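Muretti releases Dirka, a planning toolkit for two-armed robots

Hi everyone! Gianni Mazza here, one of the founders of Muretti, and I finally get to write the press release I've been bugging the team about since January. Dirka is out today. It's our motion planning and task scripting software for two-armed robots, and you can download it right now.

If you've followed us for a while you know our older planner, Keltudeck. It was good at moving one arm around a tidy workspace. Give it two arms and a laptop with the lid up, though, and it would sit there thinking while you went for coffee (I drank a lot of coffee). Dirka plans both arms together from the first step, so the left one can be up close to a hinge while the right one waits somewhere sensible and keeps its elbow to itself.

The part I'm most excited about is how it handles thin things. Phones, screens, lids, all the flat stuff people keep on desks. Tumaini Mwakyusa rewrote the grasp scoring so it looks at how the inner faces of the fingers will meet an edge, and she added a wrist view to the simulator so you can check an approach from right behind the gripper before you run it. I now keep that view open all day!

We're shipping 86 ready-made desk and office tasks, and you can change the furniture, the lighting and the starting poses in each of them from one settings file. Our nightly test suite runs 1,000 episodes, and every failed one gets saved with its full plan so you can step through it and see which arm made the bad choice. Muthoni Biwott built that replay tool, and she would like me to mention that it also works with old Keltudeck logs. It does! You just have to convert them first, and there's a short guide for that in the docs.

"I wanted people to be able to read a plan the way they read a recipe," says Nassoro Nyamweya, our lead engineer. "If the robot is going to reach past a screen, you should be able to find the line that says so."

We had 53 outside testers on the beta, and the team at Lukoševičius sent in so many bug reports that we gave them their own label in the tracker. Thank you, and please keep them coming.

Dirka is free for schools and for personal projects. Company licenses start at 500 dollars a year per workstation, with email support included. It runs on Linux today, and a Windows build is in the works, but I'm not promising a date because Nassoro reads these.

For press questions, demos or a chat about planners, write to Ultan Ó Néill at the Muretti press desk. He answers faster than I do.

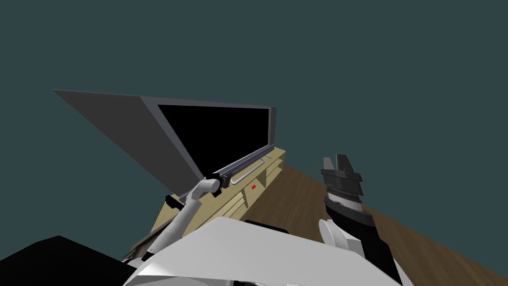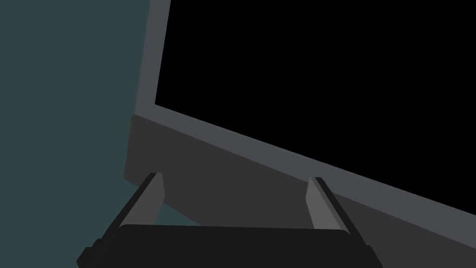
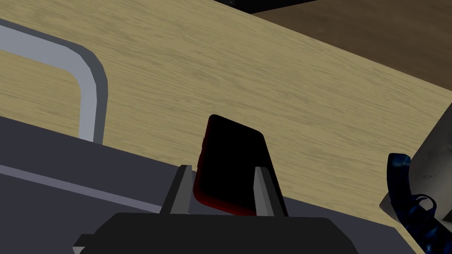
Desk tasks in the Dirka simulator. Last image: a phone held between the gripper fingers. Renders: Muretti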